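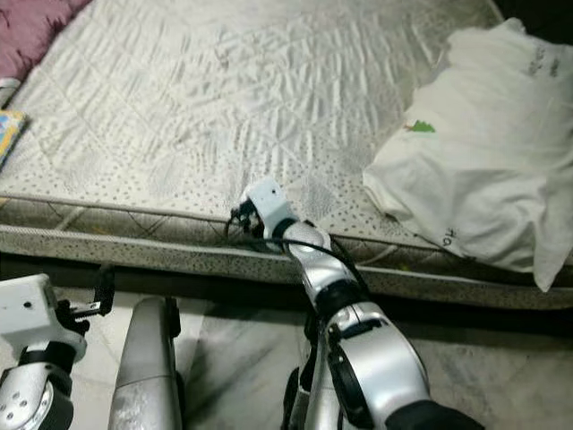
*Quilted mattress with piped side border, shown with pillow.*

# Brillby Quilted Mattress – Residence and Guest Room Series

The Brillby is a single-piece quilted mattress supplied by Flukent to student residences, training centers, staff housing and small hotels. It is intended for rooms that change occupants several times a year and is sold to institutions only. Orders from private households are handled by our retail partner, Fang.

## Construction

The core is a single block of medium-firm foam. The cover is stitched through to a thin layer of padding, which keeps the top fabric from shifting when sheets are pulled tight. The cover is fixed and must not be cut open or removed for washing.

The mattress may be placed on a slatted base, a solid platform or a low frame. Where a solid platform is used, the mattress should be stood on its side for a few hours at each change of occupant so that air can reach the underside.

## Ordering information

| Item | Detail |
|---|---|
| Product line | Brillby Residence and Guest Room |
| Minimum order | 4 pieces |
| Item number | 3,080 |
| Warranty on core | 5 years |
| Warranty on cover | 12 months |
| Dispatched from | Flusatham warehouse |
| Pillows and bedding | Not included |

Mattresses are shipped flat in a sealed plastic sleeve. The sleeve should be removed on the day of delivery. Mattresses kept in storage must remain flat, with nothing stacked on top of them.

Delivery is made to the ground floor of the receiving building. Placement in individual rooms, and collection of old mattresses, can be arranged at extra cost and must be requested when the order is placed. Please quote form 151 in all correspondence about collection.

## Routine care

- Rotate the mattress head to foot every three months. Both ends are built the same way.
- Vacuum the top and the side border with a soft brush attachment. Work along the stitching lines and then across them.
- Treat stains with a damp cloth and mild soap. Do not soak the cover, and do not use bleach or solvent cleaners.
- Allow the surface to dry fully before the bed is made.
- Do not lift the mattress by the piping. Two people should carry it, with one hand each under the core.
- Blankets and other bedding are to be laundered separately, according to their own labels.
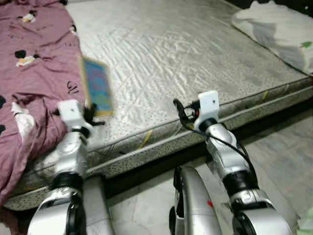 ## Warranty claims

The core warranty covers sagging and splitting in normal use. It does not cover burns, liquid damage, or damage caused by a broken or unsuitable base. Claims should be sent to the Flusatham office with the order number, the room type and a short statement of the fault. Flukent may ask for the mattress to be returned before a replacement is approved.

Orders received in December are confirmed in writing before dispatch. Terms on this page apply to orders placed on or after 22 December 2025 and replace all earlier terms for the series.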